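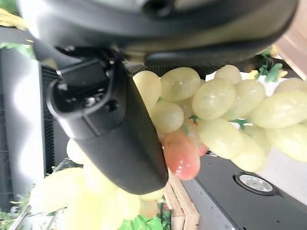

**Drop camp weight limits, Fosstead unit**

**gbrandes** (05/10/2022)
Haberkorn's sheet allows 170 lb of gear per hunter on a drop camp. Does that include the tent and stove?

**t_diekmann**
No. Tent, stove and panniers are on the outfitter's side. The 170 is food, clothing, rifle and bedding.

**annelore_m**
Disagree. In February they told me the stove counts if you bring your own. Mine did.

**t_diekmann**
Your own stove, yes. He asked about theirs.

**gbrandes**
Theirs. What about meat coming out? Two of us, bull tags.

**margus_b**
Extra pack horse is $200 per trip. One boned bull came to 232 lb for us, so plan on 2 horses.

**annelore_m**
Two is tight with antlers. I'd book three.

**margus_b**
Antlers go as a top pack. Two was fine.

**gbrandes**
Booking two, will ask about a third.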